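在共享工坊里搭一套双臂桌面工作台：框架、走线和我踩过的坑

七月　文：Lutfa Matubbar

上个月在群里说我在搭双臂台子，好几个人私信问框架怎么弄、台面用什么、相机装哪儿。一条条回太累了，干脆写成一篇。先说明，我不是搞机械出身的，很多做法是试出来的，有更顺手的办法欢迎来骂我。

地方是在 Prusberg 工坊，二楼靠楼梯那间。工坊的好处是有台锯、有虎钳，还有 Bakari Kombo 这样随叫随到的人（代价是请他喝咖啡）。在家做也完全可以，只要你能忍受客厅里摆一个铝架子好几个星期。

一、先定尺寸，再买铝材

我第一遍是反过来的：看到有人清仓铝型材，先买了一堆，回来才开始画图，结果两根立柱短了一截，只能当横梁用。所以请先量你的机械臂。把臂通上电，手动掰到最常用的几个姿势，看夹爪能够到哪里，在地上贴胶带做记号。两条臂都能够到的那块重叠区域才是你真正干活的地方，其他地方都是拿来放东西的。

我的两条臂都装在前沿同一根横梁上，底座中心距最后定在 600 毫米。试过再近一点，肘关节一抬就要打架；再远一点，中间那块地方就得伸直了胳膊去够，伸直以后力气小，还抖。这个数你别照抄，臂长不一样差很多，拿胶带多比划几次就有数了。

二、框架

铝型材加角码，没什么神秘的。几个小经验：

螺丝先全部带上，不要拧死。整个架子立起来以后，放到平地上，用直角尺一个角一个角地校，校完再拧。我偷懒在桌子上校过一次，那张桌子本身是歪的，于是我得到了一个非常标准的歪架子……

T 型螺母多买一包。真的，多买一包。装到一半发现横梁里少塞了一个，拆起来想哭。

后面的横梁别省。刚开始我只做了前面和底下，臂一加速，整个架子就跟着晃，相机画面晃得没法看。加上后横梁以后好多了，再在右边拉一根斜撑，基本就稳了。斜撑的角度不用太讲究，能形成三角就行。

前横梁受力最大，臂的底板就锁在它上面。底板孔位和型材槽对不上是常有的事，我拿了块金属板重新打孔做转接。打孔之前先用纸打一张 1:1 的图贴上去，冲点，再钻。钻头钝了就换，别硬来。

三、台面和围墙

台面我换过两次。第一块是白色的，反光厉害，白色的东西放上去，相机里糊成一片。后来改成红褐色大理石纹的，表面还是亮，但颜色深，浅色物件的边缘清楚多了。如果你主要抓深色的东西，那就反过来选浅色。

围墙是后来才想起来加的。工坊里人来人往，Jovita Ventura 每次穿着荧光背心从后面走过去，我那个检测程序就激动一下。加了墙以后世界清静。墙面贴的是浅灰底、带大片竹叶图案的墙纸，是别人装修剩的，不要钱。有人说背景花纹太多不好，我的看法是，背景固定不动，花一点没关系，倒是纯白墙在晚上开灯之后会有很难看的阴影。

贴墙纸的时候从中间往两边赶气泡，边上留一点余量，最后再用刀裁。拐角那里我没裁断，直接包过去的，看着整齐一些。

四、两侧的收纳

左墙挂了一个透明塑料盒，敞口，稍微往里倾斜，这样夹爪伸进去的时候不用抬太高。右墙挂的是白色铁丝网篮，用白扎带绑在立柱上。对，扎带。我本来打算做个像样的挂钩，先用扎带临时固定一下，然后就一直用到现在了。扎带至少绑上下两处，只绑上面的话，夹爪一碰篮子就荡秋千。

五、腕部相机

每只夹爪上面一个小相机，用白色小支架托着。支架是打印的，画图的时候请把线的出口方向一起想好，我第一版的线正好从夹爪张开的方向出来，一夹就把线也夹住了。

相机装上以后先别急着锁，打开画面，把夹爪张到最大再合拢，确认两根指头一直都在画面里。然后让手腕转到两头的极限位置，看线会不会绷紧。留一个弧，让它拱在手腕上方，比贴着臂走要耐用得多。贴着走好看，但我扯断过一根，换线花了一晚上。

六、走线和供电

底下的粗线我都套了黑色波纹管，两条臂各走各的，不要并到一起。并到一起的话，哪天其中一条出问题，你得把两条全拆开来查。

小控制板我固定在底座下面，开机抬眼就能看到指示灯。Imtiaz Dissanayake 建议我把板子都收进一个盒子里，说这样防灰，我承认他说得对，但调试阶段每天要插拔十几回，盒子盖子早晚会被我扔掉。等哪天稳定了再说吧。

下面用的是带槽的通风金属板，热气能散，掉下去的螺丝也能看见。电源正负极接之前拿万用表量一遍，量完再量一遍。急停开关装在不用伸手越过机械臂就能拍到的地方，这一条不接受讨论。

七、第一次跑起来

先单臂，再双臂，速度放到最低。让每条臂走一圈边界，手放在急停上。没撞到东西，再让它们一起动。

接着就可以上真东西了。很多教程让你从方块开始，我也抓了几天方块，抓得我都快睡着了。后来换成鞋，一下子就有意思了：鞋有软有硬，有开口，还有两条到处跑的鞋带。

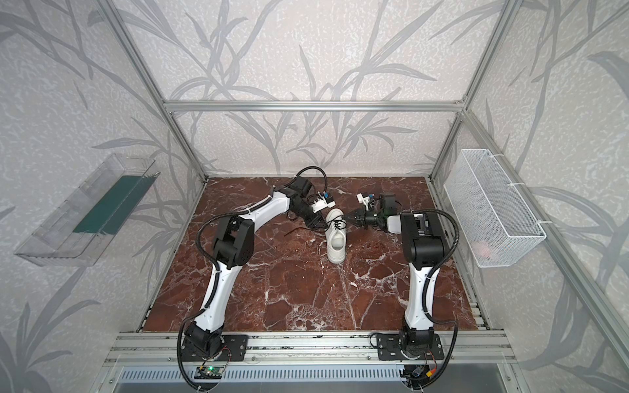

鞋带是最烦的。一只夹爪去捏鞋带头，另一只得把鞋身稳住，不然一拉鞋就跟着走。我的办法是先让稳鞋的那只到位，停一下，再让另一只动，别贪快。夹爪的力度也要分开调，捏鞋带的那只可以紧一些，扶鞋的那只松一点，太紧鞋帮会被捏变形，位置就全变了。

还有，每次开始前鞋的摆法不要完全一样，鞋头偏一点、鞋带换个方向。我一开始特别认真，拿铅笔在台面上画了鞋底的轮廓，每次都对得严丝合缝，结果鞋挪开两指宽程序就不会了。后来把铅笔线擦掉，随手放，反而慢慢好起来。

八、日常维护

每次用之前晃一晃底座，有松的马上拧。夹爪指头上的灰用湿布擦，别用酒精，我那副胶皮擦过以后发硬。波纹管两头容易退出来，隔一阵子推回去再扎一下。相机支架的螺丝是最爱松的，画面如果突然跟昨天对不上，先查它，再去怀疑代码。

花费我没有细算，架子和台面这部分大概一些零头抹掉是 2000 出头，臂和相机另算。墙纸免费，咖啡没算进去。

图纸还在整理，尺寸标得乱七八糟，等我把后横梁那一页重画完就传到工坊的共享文件夹里。想过来看实物的，晚上七点以后我一般都在，敲门大声一点，台锯开着的时候听不见。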